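4. Table set-up and powder handling - Flerik two-arm station

Read section 3 first if the arms have not been homed. Applies to the Andidholm bench and the Utau bench. Özkan bench has its own sheet, don't mix them.

4.1 Before power on

1. Cloth on, grid side up. Pull it flat. A fold under the wrist will read as a contact fault (code 443).
2. Lay out objects from the task card. No neat rows. Spread them, mix of tall and flat, some lying on their side.
3. Caps closed on every bottle. Check by hand, not by eye.
4. Powder goes in the round dish, dish goes in the steel tray. Level it off with a card. Never pour with the arms live.
5. Spoon within reach of the right hand, handle toward the hand.
6. Curtains closed behind the table. All four poles clamps tight.

CAUTION - powder and finger joints do not get along. Keep the lid on the stock jar and keep the jar off the table.

4.2 Running

1. Press enable. Wait for the green light on the forearm. No light, no run.
2. Both hands to rest at the near edge, palms open unless the card calls for a tool in the left.
3. Start at 97 mm/s for the first pass. Full speed only after one clean pass.
4. Stay outside the floor line while enabled. 700 mm from the table edge, all sides. Applies to everybody, incl. whoever is on the stop button.
5. One person on the stop button the whole time. Not the same person who is typing.

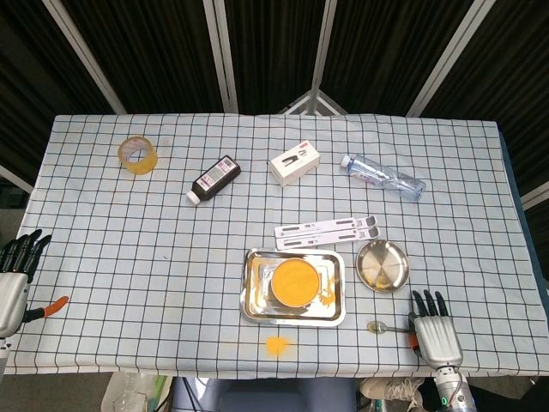 5. Small spills in the tray or on the cloth - let the run finish, log it, clean after. Spill near a wrist or on a cable - stop, disable, clean now.
6. Dropped spoon: don't reach in. Stop first, then disable, then pick up. Log the time of the drop.

NOTE - a hand holding anything with blades or jaws counts as a sharp tool, even with the jaws shut. Open the grip from the pendant only, with your own hands clear.

4.3 Cleaning

1. Disable both arms. Wait for the forearm light to go out.
2. Dry brush first, then damp cloth. No compressed air - it drives powder in to the joints.
3. Wipe spoon, plate and tray between runs. Residue changes the grip and the next run is no good for comparison.
4. Change the tablecloth if the grid lines are no longer clear to read.
5. Finger joints get a full strip and brush at 1,177 cycles. Counter is on the pendant, second page. Reset it afterwards, people forget this.

CAUTION - never wipe a finger joint with the arm enabled, even when it is not moving. Enabled and still is the same as moving as far as these rules go.

Log sheet goes in the blue binder at the bench. Unsigned sheets are thrown out and the run with them.

Rev. 2025-04-08

Related items
Section 3 - Homing the arms
Section 5 - Liquids on the table
Section 6 - Fault codes 400 to 499
Sharp tools: grip and release
Özkan bench quick sheet
Blank log sheet (print version)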